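Badham kerbside sorting notes, readme

Text files plus one spreadsheet. What goes in which bin in Badham, street by street, as the rules stood in July. Started because the council leaflet and the lorry crews didn't agree with each other.

What's in the folder
rules.csv - one row per item, 200 items
streets.csv - street, collection day, which round
notes.txt - odds and ends, read this before moaning
old/ - last year's version, don't use

Columns in rules.csv
item, bin, rinse (y/n), squash (y/n), source, checked_by

Source is either "leaflet", "phone" or "crew". If they clash I went with crew. Initials in checked_by are NK (Nobuhle Kruger) or RC (Ruoxi Cai). Blank means no one has checked it yet, so treat as a guess.

Known problems
Tannous Road is down twice, on 2 different rounds. Friday is the right one.
Film and wrappers are a mess. 7 rows say general waste, 4 say take back to the shop. Waiting on a phone call.
Cartons: plain card is fine, anything with a shiny lining isnt. Flatten them.
Batteries missing alltogether. Sorry.
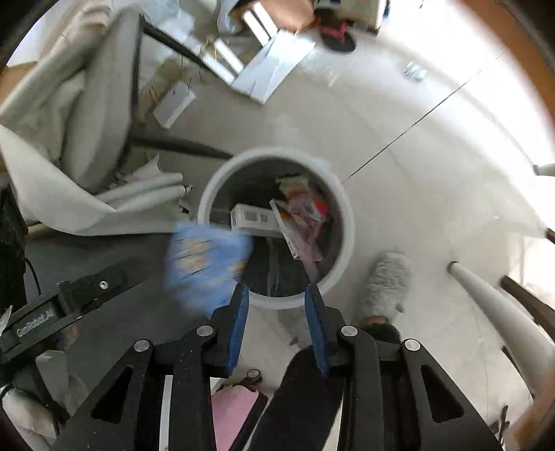 Glass lids still to do, also foil trays. If you add a row keep it lower case and no commas in the item name, it breaks Crisanto's import.

Reuse
Copy it, change it, print it for the stairwell. Say where it came from. Corrections to Nobuhle please, not to me, I'm away until the end of the month.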